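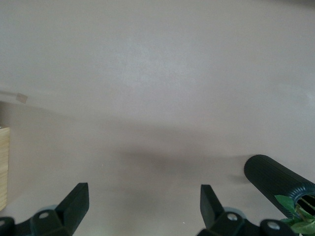
Item 3: tabletop, matte finish, pale greyish beige.

Meetings > Furniture and Rooms > Minutes
Search minutes Go
Print this page | E-mail this page

Kikbridge Workroom Group
Minutes, 26/11/2023

1. Previous minutes
Agreed with one correction: the Molefe quote covers delivery but excludes fitting.

2. Budget
Balance stands at 1000. The Stanau invoice for 296 was approved for payment.

3. Tabletop surface
The matte finish was discussed. The surface is even in color, with no pattern or grain. Members preferred it to gloss for close work under the overhead lights — glare was the main complaint with the old tables. Shadows still fall across the middle of the top. Moving the lights was proposed and deferred to January.
Resolved: keep the matte finish and order two more tops to match. Drellus to be asked for a price.

4. Cleaning
Damp cloth only. Scouring pads are to be removed from the sink cupboard. Tops to be wiped down at the end of each session.

5. Storage
No change. Small parts stay in the wall cabinet — labels to be reprinted.

6. Next meeting
January, date to be set once the Drellus price is in.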